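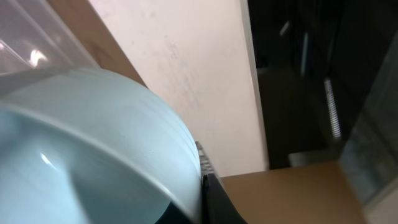 Skarville Junior Running Program: progress to the end of September

To: Vindholm Sports Fund
From: Aivar Liepiņa, program lead

Attendance first, as you asked. Over 60 children have signed up across the two sites. That is the number on the forms, and I would ask you not to put it in a press release. A child who came once in the spring and never again is still on the list. The Raudsepp site keeps a proper register at each session and I trust its numbers. The Fomesberg site started its register late, and the early weeks were filled in from memory.

The original proposal promised that regular group training would bring down 5K times. We have held two timed runs so far, and most of the children who ran both were faster the second time. I don't think this shows much. The first run was into a strong wind on a soft field and the second was on the cinder path. Growing children also get faster whether or not we stand there with a stopwatch. A third run on the same path, at the same time of day, would tell us more, and I would like to hold it before the clocks change.

Coaching is the weak spot. We budgeted for five trained leaders. All five took the course and got the certificate, but the course was mostly slides, and a couple of them had never led a warm-up before their first evening with us. They are getting better with practice. I would not pay for that course again without seeing what else is on offer.

Spending is under budget, mainly on travel. Please don't read that as good management. We skipped the away meet because the bus company wouldn't confirm a return later than 6 p.m., and the older group was annoyed about it. The money is still there and I would like to move it to the spring meet if your rules allow.

The club link is going slower than planned. Vindholm Harriers said they would take our older runners into their Tuesday-style track group, then asked for a joining fee that had never come up before. I have asked for the terms in writing. Until I have them I am not counting any child as "moved on to club running," although the reporting form has a box for it.

Still to do before the next report: the third timed run, one register format for both sites, and an answer from the Harriers. The question about parents' satisfaction is blank. The only people who returned the survey were the ones who already help out.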